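A small thread about the ferry-and-walk package to Dusadura, for the people who wrote to me last month. I answered many of you one by one and I was always answering the same things, so I put it all in one place.

First, where it is. Dusadura is the long island in front of Cimville. You reach it only by boat. There is no bridge, and please do not trust the map app that draws a road there. The road it draws is the ferry line. 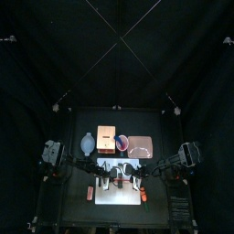 Natália Azevedo
Tour planner, Monddale Travel

The package is four nights: one in Cimville, three on the island. Some agencies sell it as "five days," and this is correct if you count the day you arrive at nine in the evening and go to sleep. I prefer to count nights.

What is inside the price: all the beds, all breakfasts, three dinners, the ferry both ways, the guide on the walking days, and the van that carries your bags from one house to the next.

What is not inside: your travel to Cimville, lunches, drinks with dinner, the lighthouse ticket, and insurance. I write this in the first email and I write it again before you pay.

About lunches. On the first walking day there is a bakery in the village where you start. It opens at seven and the good things are gone by half past eight. On the second day there is nothing to buy between the chapel and the salt ponds. Take bread from breakfast. The house permits it if you ask.

The ferry. In summer it goes every two hours. From October until the end of April it goes only in the morning and in the late afternoon. If your train comes to Cimville after lunch, you will not sit four hours in the harbor, you will sleep in town. This is why the package begins with a night there.

When the wind comes from the west, the morning boat may be canceled. Usually the company knows it the evening before and puts a paper on the ticket window. Our guide sends a message to everyone. The afternoon boat is more often on time.

If both boats are canceled, we pay one more night in Cimville and the island part becomes shorter. We return the money for the night you lost on the island. This happened to two of my groups last winter, and both received the refund.

The guide is Osaze Aliyu. He has walked the island with our groups for six seasons. He speaks English, French and a good Portuguese, and he knows which farmer lets us pass through the field when the coast path is under water.

Osaze asked me to say: please tell him about your knees. People say "I am fine" on the first evening, and on the third day they come down the steps to the cove backwards. He can offer another way around, but he needs to know it in the morning.

How hard is the walking? The longest day is 14 km. The hill in the middle is not high, but it is steep, and the stones there move under the foot. If you walk two hours in the park on the weekend without problem, you can do this.

The other days are shorter, and on the last day you can stay with the van if you like. It is a comfortable van. My mother did this and says it was the best day.
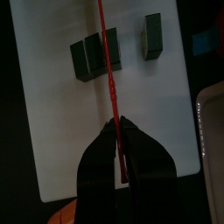

She sat in front with the driver, they stopped for coffee at the harbor, and when the walkers arrived she had already chosen the table for lunch. So do not be ashamed to take the van.

Shoes. Normal walking shoes with a good sole are enough. Heavy mountain boots are too warm for most of the year. Bring sandals for the salt ponds — the path there is sand and you will want to take off your shoes anyway.

Bags. One bag per person in the van, up to 22 kg. It must be closed completely. The driver, Fahad Dogar, puts them on the roof when the group is large, and he is careful, but things that hang outside of a bag do not always arrive.

The houses. The night in Cimville is at a simple hotel behind the market. Rooms are small and clean. Ask for the courtyard side. The street side has the delivery trucks from five in the morning.

On the island you sleep at Symonenko, a guesthouse with an old part and a new part. In the old part the rooms have thick walls and a low door. In the new part they have the view. The price is the same, so write to me which one you want.

A thing many people ask: is there heating? Yes, in both parts. In March the evenings are still cold, and the old part needs one hour to become warm. Ifeoma Dauda, who runs the house, turns it on before the group returns if Osaze calls her from the last hill.

Dinner at Symonenko is at half past seven, everybody at one long table. It is fish most nights. Vegetarian is no problem, vegan is possible with three days' notice, and for allergies please write the exact word for the food and not only "nuts."

Last year a guest wrote "no nuts" and did not eat sesame either. We learned it at the table. Nothing happened, but Ifeoma had to cook again from zero, and since then my form has more lines.
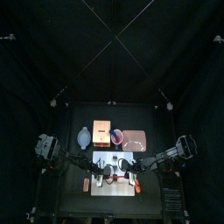

Two robot arms reach in over a dark tabletop, with four objects in a row at the far edge.

Single rooms. There are few of them. The extra cost is 92 for the whole stay, not per night. If you travel alone and you are happy to share, I look for a second person of similar age, and if I do not find one you get the single room without the extra cost.

Group size. We take up to 12 walkers. I know agencies that take the whole bus. The path along the cliff is narrow and with a bus group you spend the morning looking at the backpack of another person.

Private groups: yes, from six people. The price per person is the same as the normal package. You can choose your start day, but not in the two weeks around Easter, when the house is full with families who come every year.

Best time to go? I like May and the second half of September. In May there are flowers on the cliffs and the bakery line is short. In September the sea is warmer than the air and the light in the evening is very yellow.

July and August I sell with less joy. It is hot on the hill, the ferry is full, and you must be at the pier 45 minutes early. But if you have children in school you do not have much choice, and the cove is beautiful for swimming then.

Children. From ten years old if they like to walk. Under ten I suggest to base yourself in Cimville and do the island as a day trip. The day ticket is sold at the harbor and you do not need me for this.

The lighthouse is open in the afternoon only, from two to five. There are many steps and no elevator. Asabe Ekpo keeps the small museum next to it, and if you have interest in shipwrecks, leave one full hour for her. She has maps drawn by the old pilots.

Money. There is one cash machine on the island and it is often empty after the weekend. The bakery and the museum take only cash. The guesthouse takes cards. Bring some small notes from Cimville.

Phone. You have signal in the village and on the hill. In the valley, nothing. Osaze carries a radio that reaches the house. If you must be available for work every hour, this is not your trip.
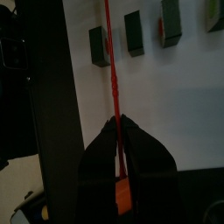 A thin red rod between two black gripper fingers.

How to book. Write to me with your dates, how many you are, and old part or new part. I hold the place for one week without payment. Then I ask for 20 percent, and the rest one month before the start.

Cancellation. Until one month before, you get back everything except the 20 percent. After this it depends on whether I can sell your place. In May and September I usually can, so write to me as soon as you know it. Do not wait from politeness.

Somebody asked if it is cheaper to book all parts alone. Yes, a little, if you find the rooms free. What you will not have is the van and the guide. Symonenko also has its own phone number and Ifeoma is happy to speak with you directly. We are friends still.

Somebody else asked about dogs. The ferry accepts them with a leash. The guesthouse does not — there are cats in the kitchen yard and they were there before.

And about the swimming in the cove: there is no lifeguard. Stay on the left side of the big rock. On the right side the current pulls out when the tide goes down. Osaze will show you the place, but I want you to read it also from me.

Places still free for spring: a few in the second week of April, and the two departures in the middle of May. The first May departure is full, I have a waiting list with two names.

I forgot the train. From the station of Cimville to the hotel you walk ten minutes, downhill. With big bags take the number 3 bus to the market, buy the ticket from the driver. Going back it is uphill, so Fahad takes the bags to the station if your train leaves before noon.

If your question is not in the thread, write it under this post. I answer in the evening, after the phone in the office is quiet.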